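Bootstrapping when you only have a handful of numbers

Tue 12 March

So I promised back in July that I would write something on the bootstrap, and then life got in the way, and well, it's March. Sorry to those of you who wrote in to ask (and thank you, it was nice to know somebody was waiting!).

The question I keep getting goes like this: I have a small sample, I want a range around my median, and the formulas in my textbook only talk about the mean. What do I do? My own case was a little table of waiting times from the Sotelau ferry, 20 rows in all, with a couple of very long waits that pulled the mean all over the place.

The idea is simple enough. You draw 20 values from your own data, putting each one back after you draw it, and you write down the median. Then you do it again, and again, until you have a nice long list of medians. 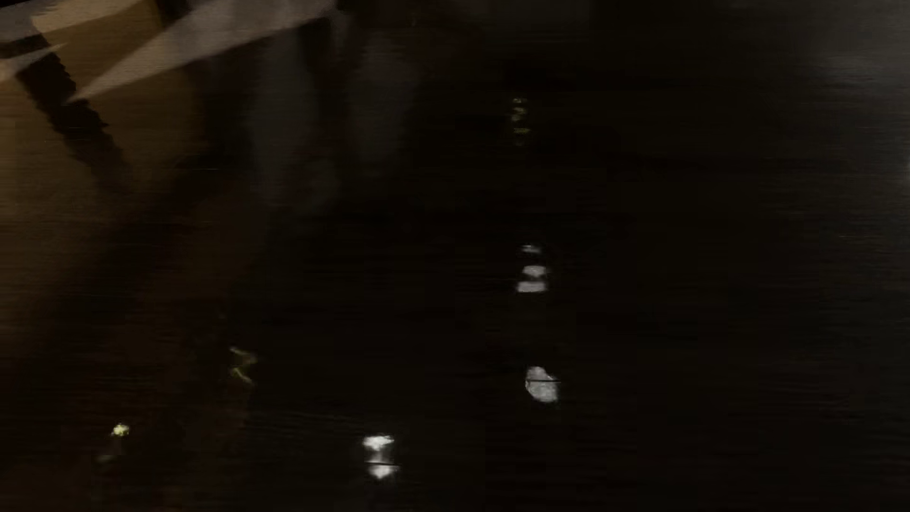
I started with 500 rounds and the ends of my interval jumped about each time I ran the script, which bothered me more than it should have. With 1000 they settled down a good deal. It takes no time at all even on my old laptop, so I don't see much point in being stingy.

One thing I got wrong the first time: I forgot to turn on replacement, so every round gave me the very same median, and I sat there for nearly an hour thinking I had found something wonderful. Please check that setting before you call your friends.

Now, with a sample this small the list of medians looks lumpy, since only a few values can ever come up. I tried smoothing it by adding a tiny bit of noise to each draw, and I'm still not sure how I feel about that. I'll put both versions of the script up next to the Uvarano ones this weekend, once I've cleaned up my variable names.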